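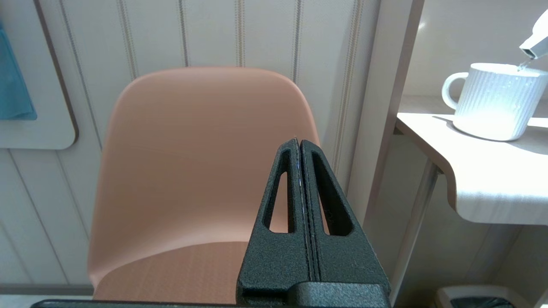
Fig. 1. Pink plastic chair with a rounded backrest.

Who Gets to Speak? Public Question Time at Lidelbridge Council
Semester report, Local Government and the Law

I picked this topic after my aunt got told to sit down at a council meeting. She'd put her name on the speakers' list, she had her notes ready, and the chair ruled her question about the Teuber Road rezoning "out of scope" before she got to the second sentence. I wanted to know if he was allowed to do that. Short answer: mostly yes, and I was pretty surprised by how much is left up to the person running the meeting.

What I did
I read the minutes for every ordinary meeting over two years and logged each public question in a spreadsheet, 333 of them (my eyes have not forgiven me). I also sat in on 4 meetings, and I interviewed Torunn Isaksson, who was a councillor for one term and now helps residents write submissions. Rüdiger Voß from the Godberg Residents' Group lent me a folder of old letters between the group and the council, and that folder ended up being half my project!

The rules
Council's meeting procedure gives each speaker three minutes. The chair can refuse a question if it's defamatory, repeats an earlier one or isn't about council business. The last one does nearly all the work. There's no definition of "council business" in the procedure, and you can't appeal on the night unless a councillor moves dissent in the ruling. I found seven of those motions in the minutes and every one was lost.

What I found
Of the questions I logged, 200 got an answer at the meeting. The rest were taken on notice or refused, and the minutes are vague about which is which – sometimes it just says "noted". Planning questions seemed to get knocked back more than ones about parks or bins, but I'd be careful with that, as I was the one sorting them into categories and some could've gone either way. The Predero development came up so often that I gave it its own column.

Torunn reckons most chairs are trying to get everyone home by ten and aren't hiding anything. Rüdiger does not agree, and his letters make a decent case. One from April asks for written reasons for a refusal, and the reply thanks him for his interest in local government.

What I'd change
I'd make the chair give a reason for each refusal and have it recorded in the minutes. I'd also publish the answers to questions taken on notice, with a deadline. I couldn't find most of them anywhere on the website, so if I did this again I'd put in an information request in week one and not week nine.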